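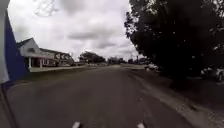 Osel 2 review: a path planner I finally stopped fighting with

Search reviews Type and press enter

14 July 2018

7 min read

I've been running Osel 2 on our street robot in Manville since January, and I keep getting emails asking if it's worth the money, so I'm putting it all in one place. Short version: yes, if you drive on streets like ours. If you work indoors, probably save your cash.

A bit of background first. Osel is planning software. You feed it where the robot is, what it can see and where you'd like to end up, and it hands back a path and a speed, over and over, all day long. It comes from a small outfit called Flakel, who also make the map editor that goes with it (more on that further down, and I have feelings). I came to it from a planner I'd mostly written myself, which worked great in the parking lot and fell to pieces the first time it met a road with no lines on it.

And that's really the test for me. Our usual stretch is wide, plain asphalt with no lane lines down it, houses and a sidewalk on the left and a gravel and dirt shoulder on the right where people park under a big tree. There's no curb on that side at all, only a ragged edge where the pavement gives up. My old planner wanted two clean borders to drive between. Give it that shoulder and it would happily decide the road was twice as wide as it is.

Osel handles this with something it calls soft edges. You don't have to tell it "the road ends here." You tell it how much you'd hate to be on each kind of surface, and it works out the rest. I gave grass a very high cost, gravel a medium one, and left asphalt at zero. The first run with those numbers was so much better that I went home early! It holds a steady line on the pavement, and if something blocks the way it'll put a wheel on the gravel for a second and come back. My old code would have stopped and sulked.

Parked cars are the other big win. The default clearance is too timid (it kept swinging way out toward the middle for cars that were well off the pavement), but there's one slider for it, and you can change it while the robot is running. I can't tell you how much I love that. With my own planner every change meant stopping, editing a file, restarting, and losing my place on the road.

Now the shade. Osel doesn't do any perception of its own, so I can't blame it for what my surface labeler gets wrong, and under that tree the labeler gets a lot wrong. Dark asphalt turns into "unknown" and then back again. What I can say is that version 2 copes with it far better than version 1 did. There's a setting called patience, which is how long a patch has to stay strange before the planner believes it. I bumped mine up to 20 cycles and the twitching under the branches pretty much went away. The price is a slower reaction to things that really did change, so I leave obstacles out of it and only use patience for the ground. The manual tells you to do this too, on a page I found weeks later.

Okay, the map editor. It's a mess. It's slow to open, the undo button undoes more than you asked for, and it once saved my whole route with the direction flipped, so the robot wanted to go home before it had gone anywhere. I drew the sidewalk in four separate times. If you only need a simple street, skip the editor completely and write the route by hand as a list of points – it's a plain text file and takes ten minutes.

The replay viewer, though, is lovely. You load a log and scrub through it, and at each step it shows you the paths it thought about and threw away, with the cost of each one written beside it. I had a strange little wiggle in one spot that I'd been blaming on the steering for ages. Opened the log, went to step 3281, and there it was: two paths with almost the same cost, and the planner flipping back and forth between them. I raised the cost of changing its mind by a hair and the wiggle was gone. That one afternoon paid for a good chunk of the license as far as I'm concerned.

Setup took me most of a weekend. The install itself is quick, but the vehicle file is fussy, and it wants your wheelbase and turning limits measured properly. I guessed at the turning limit the first time and got paths the robot couldn't follow, so it cut every corner wide. Get out the tape measure.

I did try Mac an tSaoi as well, for a couple of weeks in spring. It's free and the people on the forum are super helpful, and its editor makes Flakel's look silly. But it really wants lane lines or a curb, and I could never get it to settle down next to gravel. If your roads are painted and tidy, try that one first.

Things I'd like in the next Osel: an undo that behaves, a warning when the route is backward, and some way to save different costs for different parts of a street. Right now gravel is gravel everywhere, and the stuff near the bottom of our road is a lot rougher than the stuff farther along.

Good: soft edges, live sliders, the replay viewer, calm around parked cars

Not so good: the map editor, timid defaults, a manual that hides its best pages

I renewed for another year last week. The editor icon has been dragged off my desktop.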